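Primano Asks Hand-Held Gripper Users to Check Finger Pads, Offers Free Replacements

ZINDSTEAD, 26 Aug 2026. Primano is asking everyone who uses its Odukoya hand-held grippers to take a few minutes to look over the rubbery contact pads on the fingers, and to stop using any pair with a pad that is torn, lifting or missing pieces along its edge. The notice covers all 3202 grippers shipped so far.

The trouble came to us the way these things often do, through customers kind enough to write in. We received 2 reports of a brush or cup slipping out of the jaws while it was being lifted, and we are very glad to say that no one was hurt in either case. Our service team traced both drops to pads that had begun to peel at the tip. Of the grippers shipped, 1536 carry the earlier pad, which was glued along its face but left unsealed at the edges, and those are the ones we worry about most.

We know a good many of you have grown fond of your grippers and use them all day long, so we have tried to make this easy. Open the jaws fully, look at the inner face of each finger, and send a note through the Hudusex support page if you see ragged edges or a loose flap. New sealed pads will go out free of charge beginning in September, two to a set, with screws and a short fitting guide. Please don't trim or re-glue a damaged pad in the meantime! 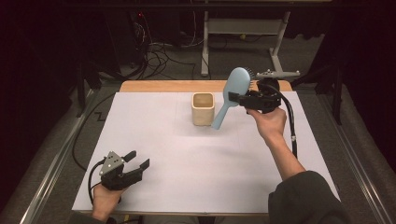
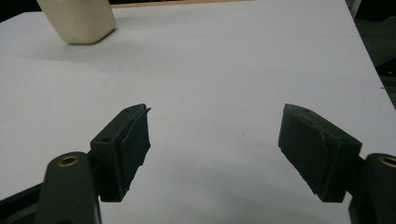
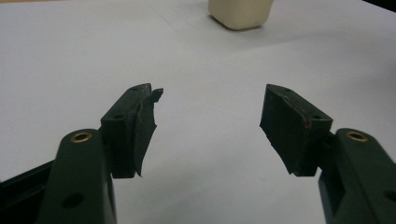 By the Primano Customer Care Desk, Zindstead

Our warm thanks go to everyone who has written to us, and to those of you who will be checking your pads this week.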